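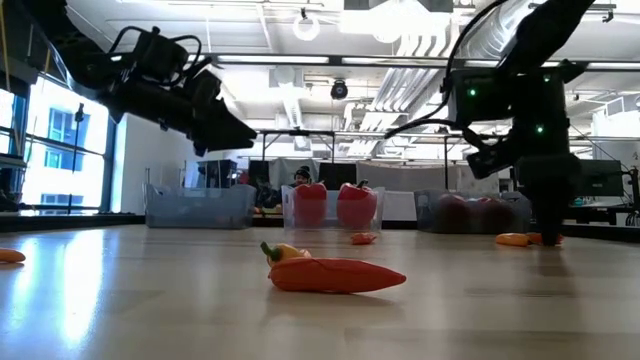 **Project diary, Olterard student team. June, afternoon session.**

The session opened at 2:00 under the supervision of Helmut Kettler. The team continued with the sorting exercise for the Trulla assignment, in which toy vegetables are to be picked up by the two arms and placed according to kind. The large peppers, the tomatoes and the small chili peppers are treated as separate groups.

The first part of the session was given to practice at the controls. Each member of the team completed a turn and recorded the result in the shared log, which now stands at 139 attempts. The small peppers remain the most difficult items. When two of them lie close together, the operator must decide early which one to approach – a late change of mind usually costs the attempt.

Mr. Kettler reminded the team that Bastos, our partner school, expects 2000 attempts by the end of the term. A revised rota will be needed. It was agreed that turns will be limited to 5 attempts before the next operator takes over.

The tomatoes were discussed next. Two members favored an approach from the side, with the fingers lowered next to the fruit before closing. The other members preferred to come down from directly overhead. Both methods will be tried and logged separately.

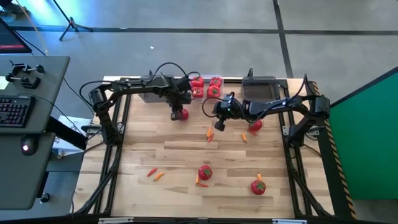 ## Matters for the next session

- Agree on a rule for small peppers that come to rest on or against a tomato. The Zornov handbook does not cover this.
- Correct the log entries in which "chili" and "pepper" were used for the same item.
- Send the revised rota to Bastos.

The session closed at 5:00. The log was signed by Mr. Kettler.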